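Scraping Up After Supper: A Two-Armed Kitchen Helper Built at Home

Final project report, workshop and home build option
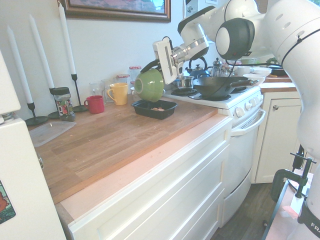
Itsuki Yoshida
Second-year student, Practical Automation, Herkthorpe

Where the idea came from

I should begin by admitting that I did not set out to build anything for the kitchen. My first proposal, which my tutor still has somewhere, was for a pair of arms that would sort screws and washers in the shared workshop on Skitadia Lane. It was a perfectly sensible proposal and I got bored of it in a fortnight. Screws do not argue back very much. Then one Monday I was clearing up after supper, tipping the scraps out of a bowl into a tray as I have done thousands of times, and I noticed how many small decisions my wrist was making without asking me. How far to tilt, when to wait, whether to give it a little shake. I wrote to my tutor that same evening and asked if I could change the title.

The project is called Rorora, a name my little cousin gave it, and the aim is modest enough. Rorora should pick up a bowl, carry it over a tray, turn it so that whatever is inside falls in the tray, and put the bowl down again without breaking it or anything near it.

Setting up

I did the early work at the workshop, where there is a proper bench and people who know far more than I do about cabling. By August, though, I wanted to be at home. A bench is a very tidy sort of place and a kitchen is nothing of the kind, and I did not want to find out in my last week that the whole thing fell over as soon as it met a mug.

So the arms came home with me. They are both white, and they stand close enough to share one stretch of the wooden counter. I spent a whole evening on nothing but the mounting. The clamp has to bite hard on the table edge, and I put a scrap of old rubber mat under it after the first trials left a dent (sorry, Mum). If I were starting again I would sort out the mounting first and leave the programming until it was done, as I lost several days chasing a wobble in my code that was really a wobble in the table.

I kept most of our usual things on the counter as well – the mugs, the glasses, the jars, even the candlesticks. My feeling was that if Rorora could only manage on a bare surface then I had simply built the bench again in a nicer room.

Teaching the tilt

The tilt took up more of my time than everything else put together. My first version turned the bowl right over in one smooth movement, which looked lovely and threw crumbs as far as the floor. The second went so slowly that I could make a cup of tea while it worked. What I settled on in the end is a movement in stages: the gripper brings the bowl low over the black tray, tips it part of the way, pauses, and then carries on until it is well over. Keeping it low matters a great deal. Every bit of extra height gives the scraps more room to bounce.

The green bowl became my standard test piece. It is glossy, and glossy things slip, so I reckoned that if the grip held on that one it would probably hold on the others. The grip setting itself is a compromise I am still not quite happy with. Too gentle and the bowl turns in the fingers as its weight shifts, too firm and you can hear it complain.

The cable from the gripper deserves a paragraph of its own, though I will keep it short. It runs back up along the arm and it needs slack in the right place, or it tugs just as the wrist reaches the far end of its turn. I re-routed it four times. Shimada, the small supplier I buy my cable clips from, must think I am eating them.

How it went

I logged 336 attempts at home once the staged tilt was in place. I counted an attempt as good only if the bowl was emptied into the tray and set down the right way up, with nothing knocked on the way. By that rule, 31 failed. Most of those were slips at the moment of picking up, when the bowl was not quite where I had told the arm it would be, and 26 of the 31 came before I improved the pick-up position. I was very pleased with that, and I may have rung my grandmother about it.

What I would do next

Sticky food is the great unsolved matter. Dry scraps fall out nicely but cold rice stays exactly where it is, and my attempt at a shaking movement frightened the cat. I would also like to try deeper bowls, and to have the second arm steady the tray while the first one tips. The code for that is half written and lives in a folder called "later", along with the screw sorter.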